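Lurkel progress report, 20th March

Hello again, and thanks for being so patient while we moved everything over to the new version of the Drileck engine. It's done! It took longer than I promised in January, mostly down to the headset build, which started up with the view facing the wrong way on every second launch. I lost most of a fortnight to that one. In the end it was our own start-up code asking for the head position before the tracker had finished loading, so I've moved the call and it has behaved itself ever since.

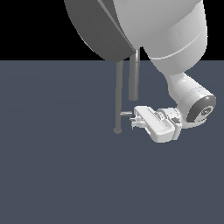
On to the bug list, then. We began this stretch with 370 open tickets and we're now down to 303. I know that doesn't sound like a great leap, but a good few of the closed ones were the nasty crash-on-exit sort, and I'm very glad to see the back of them (the save menu one especially -- you'll remember it from the demo).

The Liang plug-in still isn't where I'd like it. Sound drops out for a moment when you take the headset off and put it back on, and I haven't found a tidy way round it yet. Verkham have sent me a test build which I'll try once the menus are finished.
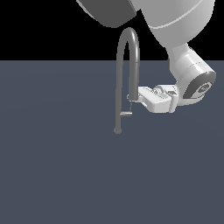

Robot arm and gripper over a flat surface, computer-rendered.

Money-wise we're within budget. I've paid for 12 more months of the build server, and there are 2 spare headsets on order -- the invoice will come to you separately. Next up are the menus, then the comfort settings, and I'd like your say on the default turning speed before I fix it.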